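Kershaw Forum Opens Listening Series on the Future of Divided Sustov

TADVILLE - The Kershaw Forum, an independent group that brings people together to talk through questions of foreign policy, is opening a new public series this February on the long-running dispute over the Sustov valley and what, if anything, people in this country can usefully do to help settle it.

The series is called "Neighbors After the Line," and it will be held in the main hall of Brison House in Tadville. It grows out of many months of conversations with former diplomats, teachers, farm families with relatives in the valley, and a good number of people who simply wrote to us after reading our fall newsletter and wanted to know more. We were touched by those letters, and we have tried to build the program around the questions they asked.

For readers who are new to the subject, the Sustov valley has been run by two separate administrations for longer than many of its residents have been alive. The proposal to make that arrangement permanent, with a recognized border along the river, was once treated as the obvious ending to the story. These days you will find fewer people who speak of it that way. The crossings open and close with the mood of the season, families apply for the same permits year after year, and the talks that were meant to settle the water question have been put off again.

"When I started out in this work, we all carried the same map in our briefcases," said Roy Crabtree, director of the Kershaw Forum. "I still have mine, and I am fond of it, but I have to admit that the valley has changed a great deal and the map hasn't. What we want to do with these evenings is sit down with people who know the place well, people who disagree with one another quite strongly, and give them enough time to explain themselves properly. A panel of quick answers wouldn't do anyone much good."

The program is made up of 5 evening sessions, each beginning at 7 p.m. The opening session looks at how the present line came to be drawn. Later evenings take up the river and its water rights, the permit system and family life, the case for a shared government over the whole valley, and the role of outside countries, our own included. Each session will feature 2 main speakers with differing views, followed by a long period for questions from the floor and then coffee, which in our experience is where a lot of the best talking gets done.
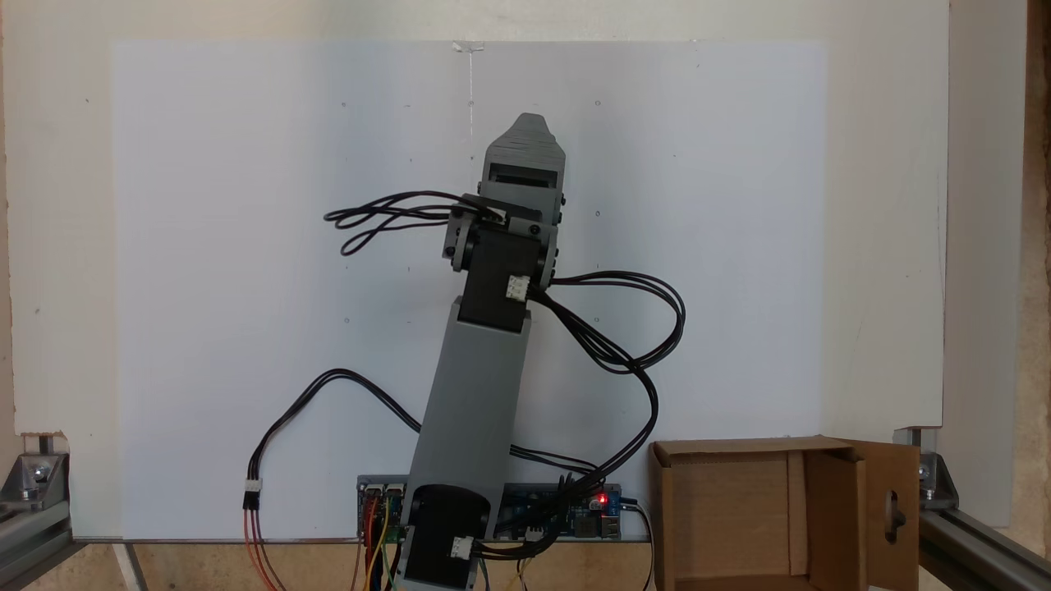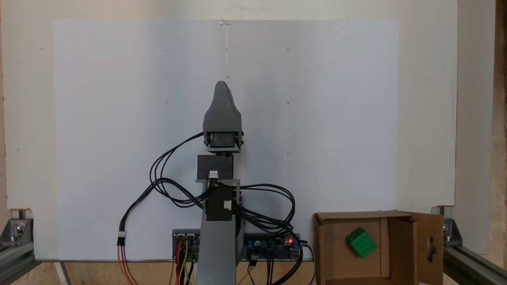 The hall at Brison House seats 200, and admission is free. We do ask that guests reserve a place ahead of time by calling or writing to the Forum office, as our last series filled up sooner than we expected and we were sorry to turn away friends who had driven a long way. Doors open at 6:30 p.m. The hall is on the ground floor, and large-print programs will be available at the front table.

Keith Lightfoot, who spent much of his career on border negotiations and is now the Forum's senior fellow, will moderate all of the sessions. He has also put together a short reading list, with background papers from several points of view, that will be mailed to anyone who reserves a seat.

"I have my own opinions about Sustov, and my wife can tell you I'm not shy with them," Lightfoot said. "But my job on these evenings is to see that everybody gets a fair hearing - the folks who still believe in a border, the folks who have given up on it, and the folks who never liked the idea in the first place. I hope people will come even if they feel they don't know enough. Please bring the question you think is too simple to ask."

The Forum does not endorse any particular settlement for the valley and will not be issuing recommendations at the close of the series. A written record of the discussions will be prepared and shared with congressional offices, public libraries and anyone else who would like a copy.

Teachers who wish to bring a class are warmly invited to get in touch with the office early so that seats can be held together. Reporters are welcome at every session and may request time with the speakers beforehand.

About the Kershaw Forum

The Kershaw Forum hosts public talks, reading groups and small seminars on international affairs. It is supported by its members and takes no money from any government or political party.

Media contact: Press Desk, Kershaw Forum, Brison House, Tadville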